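# 仿真里的夹爪抓取任务，验收前该按什么规范检查？

**Larysa Zakharchenko** 发表于 2026年2月1日

我们组在 Ziltedix 里搭了一个双指平行夹爪的取物任务，目标物放在一条窄槽里，夹爪从腕部视角接近、夹住、离开。一共录了186段，打算交给 Hindusach 项目做策略训练。对方只给了一句要求：“符合良好实践”，没有附检查表。

目前已经做的：

- 每段记录关节角、末端位姿、夹爪开度指令和腕部画面；
- 画面与关节数据共用一个时钟；
- 失败的段落没有删，但也没有标注。

没把握的地方：

1. 失败段要不要保留？组里有人说混进去会拉低训练效果。
2. 目标物不在视野内的画面算不算无效帧？
3. 仿真数据需不需要套用工业机器人的安全标准？我查到 ISO 10218，但里面讲的基本是实体机器人和机器人单元。
4. 接触参数（摩擦、刚度）要写到什么程度？

腕部视角的截图贴在页面末尾。

---

**Lụa Lâm**

按你的编号答。

**1. 失败段保留，必须标注。** 标注至少分两级：结果（成功、失败、中止）和失败阶段（接近、闭合、提起、放置）。只写“失败”用处不大，使用方没法按阶段筛选。判定条件要写成程序能执行的形式，例如“提起后目标物质心高于槽沿，并保持2秒”。人工看回放判定的，要注明是人工判定，并抽一部分由另一人复核。是否参与训练由使用方决定，提供方不要替他们删。

**2. 视野内没有目标物不等于无效帧。** 腕部相机随夹爪运动，接近阶段之前和撤离之后看不到目标物很常见。无效帧的定义应限于：渲染失败、时间戳倒退或重复、画面与位姿对不上。建议加一个布尔字段 `target_visible`，由仿真器的分割掩码生成，不要手填。

**3. 安全标准分开谈。** ISO 10218 面向工业机器人及其集成应用，纯仿真阶段没有人员暴露的问题，不能声称“数据集符合 ISO 10218”，这种写法在评审时会被退回。策略一旦要上实机，风险评估从头做，仿真结果只能当参考材料。可以提前做的是把实机的限值写进仿真：关节速度上限、末端速度上限、夹持力上限、工作空间边界。超限的段落单独列出，不要用滤波把超限值抹平。

**4. 接触参数全部写进版本化的配置文件。** 最低限度：

| 项目 | 要求 |
|---|---|
| 摩擦系数 | 指面与目标物、目标物与槽面分别给出 |
| 接触刚度、阻尼 | 给数值和单位，不写“默认” |
| 物理步长、控制周期 | 两者都给，注明比例关系 |
| 随机种子 | 每段一个，写入元数据 |
| 仿真器版本 | 精确到构建号 |
| 相机 | 内参、相对法兰的外参、裁剪面 |

“默认”两个字是我们在 Nilamix 返工最多的原因。引擎升级以后默认值变了，59段回放对不上，只能重录。从那以后规定：配置里不允许出现未写明的值，缺一项，检查脚本直接报错退出。

另外补两条你没问的。

- 夹爪开度同时记录指令值和实际值。夹住物体以后两者必然有差，这个差值是判断有无夹持的依据之一。只存指令值，后面补不回来。
- 每批交付前做回放检验：随机抽3段，用记录的种子和动作重新跑一遍，末端轨迹偏差超过事先写明的容差，整批不交付。容差写在交付说明里，抽到哪几段也写上。

---

**Phan**

同意楼上大部分。失败段那条我保留意见，我们是单独放一个目录的，混在一起总有人忘了筛。

还有命名。段落编号别用日期，用递增号，日期放元数据。去年4月我们两台机器时区不一样，文件名撞了。

ISO 那个没研究过，不评论。

---

**Larysa Zakharchenko** 补充

谢谢两位。开度实际值我们有，之前没有导出，现在补上了。`target_visible` 也准备加。摩擦系数原来确实写的默认，正在逐项改。分目录的问题还要和 Hindusach 那边确认，他们的读取脚本只认一层目录。

截图如下，同一套仿真环境：
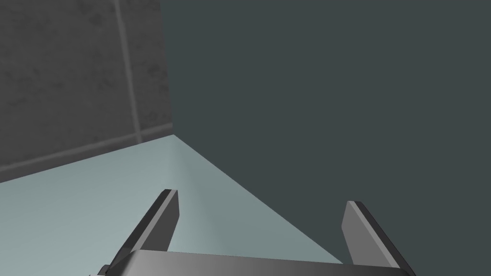
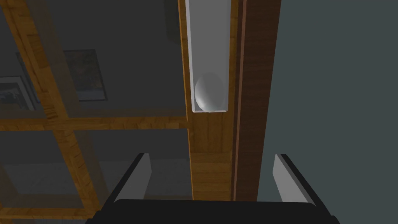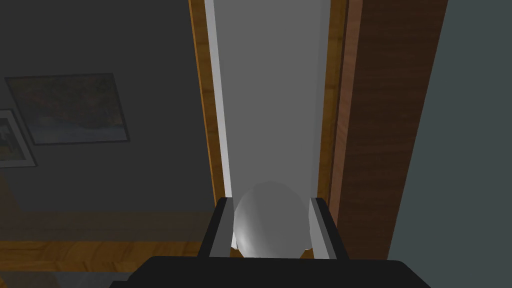
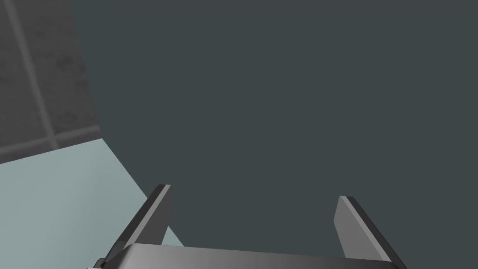
*仿真渲染图，双指夹爪。第二张：白色球体位于槽内，夹爪张开；第三张：两指之间夹有物体；第一、四张：夹爪张开，指间无物体。*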